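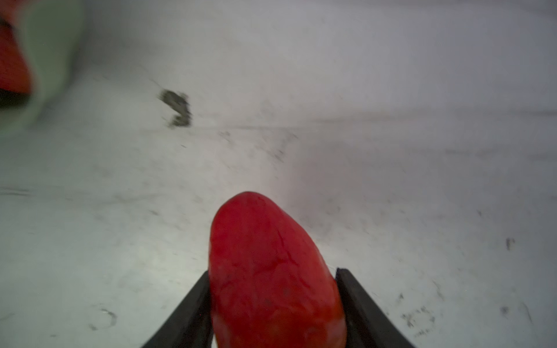 Kha Quan wrote in to say that fake fruit is only ever a dust trap, and that a bowl of it should live in a closet until company comes. I laughed, and then I went and ran a finger along my own bowl. Okay, Kha, point taken!

But I still love the stuff. I started with four plastic lemons from my aunt's kitchen and now I'm the person who stops dead in thrift stores for a good pear. My rule these days is one bowl, fairly shallow, and a few pieces left over so I can keep fussing with it.
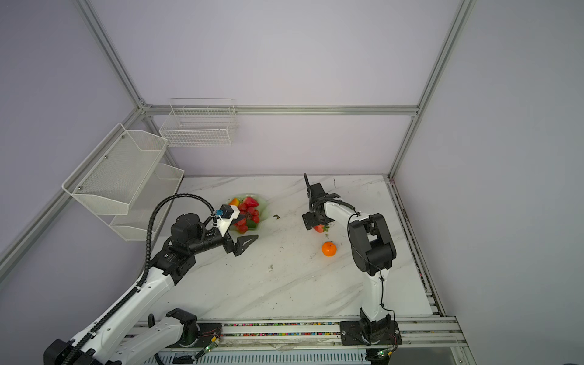
4 min read

Grapes go toward the front — they spill so nicely over everything — and a strawberry at the back gives you that bit of red peeking out. I like a see-through bowl with a hint of green, and one little mandarin off by itself on the marble.

For dust, I use lukewarm water, a drop of dish soap and an old makeup brush. Ten minutes on a towel and they're ready to go back. Next up is peppers, if I can find any that aren't too shiny.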